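Home | Notebook | Recipes in Progress | Archive | Contact

Bench notes, test kitchen
Apr 5, 2024
Posted by the Mellix kitchen bench
2 comments | 4 shares

Well, the rye starter is finally behaving itself, and I'm so pleased I had to sit down and write before washing my hands properly (sorry, keyboard). I fed it at breakfast with the Duker flour, equal weights of flour and water, and by lunch it had domed up nicely and smelled like green apples. Last week's jar smelled like nail polish, so this is a big step up!

Total dough today came to 2270 grams, split into 2 loaves. I held the water at 80 percent, which felt high while I was mixing, and I very nearly threw in another handful of flour. Glad I didn't. After the second fold it came together and stopped clinging to everything I own.

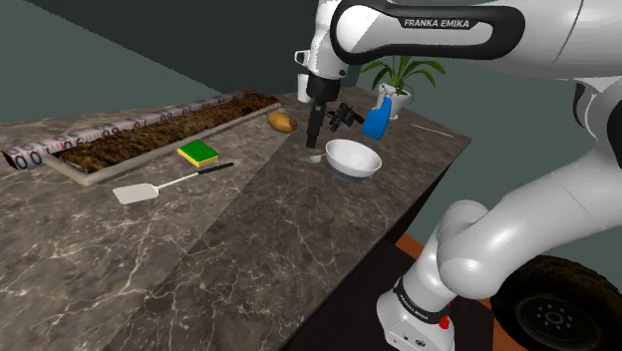
Marble-patterned counter, dark brown-gray with white and tan veining.

On shaping: go easy on the dusting flour. I used too much on the first loaf and the seam wouldn't close, so it opened along the bottom in the oven and came out looking like a slipper. It tasted lovely all the same. The second one I shaped with damp hands and a scraper, and it held its round much better.

The crumb is a touch gummy near the base in both. I cut the first one while it was still warm, which is my own fault, but the second had the whole afternoon to cool and showed the same thing. Next time I'll bake longer with the lid off, and maybe drop the shelf one notch.

Still to do: compare with the Gelex flour, the coarser one in the paper sack. Whoever is on the bench next, please feed the starter before you leave and put the lid on loosely. The caraway version can wait until May.

Older entry | Newer entry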